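Why I still write my shopping list by hand
by Sigita Ķēniņš

When I moved to Findton, seven years ago, my neighbor told me that nobody there uses paper any more. She showed me her telephone, where the whole family writes into one list. Her husband adds milk, the son adds chips, and in the evening one of them goes to the store. I tried it for 3 weeks. I bought milk every time and I forgot almost everything else.

I do not want to say that the telephone is bad. For my neighbor it works well. But I have noticed that when I write a word with my hand, I remember it, and often I do not need to look at the paper again. When I type the word, it goes away from me. Maybe this is my age, or maybe it is because English is my third language and my hand learned it before my ear.

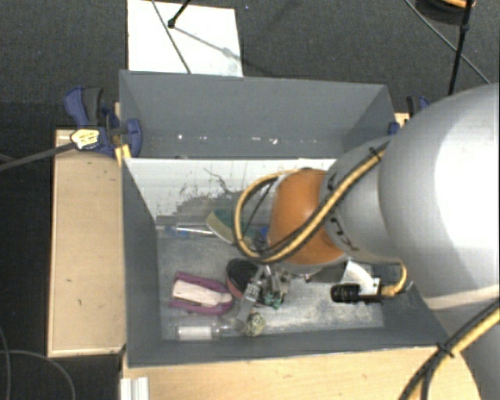
There is also the question of what remains. My mother kept her lists in a kitchen drawer in Bindden, and after she died I found more than 200 of them. Flour, thread, candles, something for the cough. On one she had written the name of my school friend and the word "cake", and I understood that it was from my birthday. I could read in these papers which winters were difficult. From a telephone I would have nothing, or I would need a password.

People answer me that paper is a waste. I write on the back of envelopes, so I do not feel very guilty. They also say that a list in the pocket gets lost, and this is true. Last March I left mine on the bus and came home with three onions and no bread.

My neighbor's son asked me recently to write down for him how I make the beet soup. I offered to send it as a message, but he wanted it on a card – with the stains, he said. I gave him the old one and made a new copy for myself.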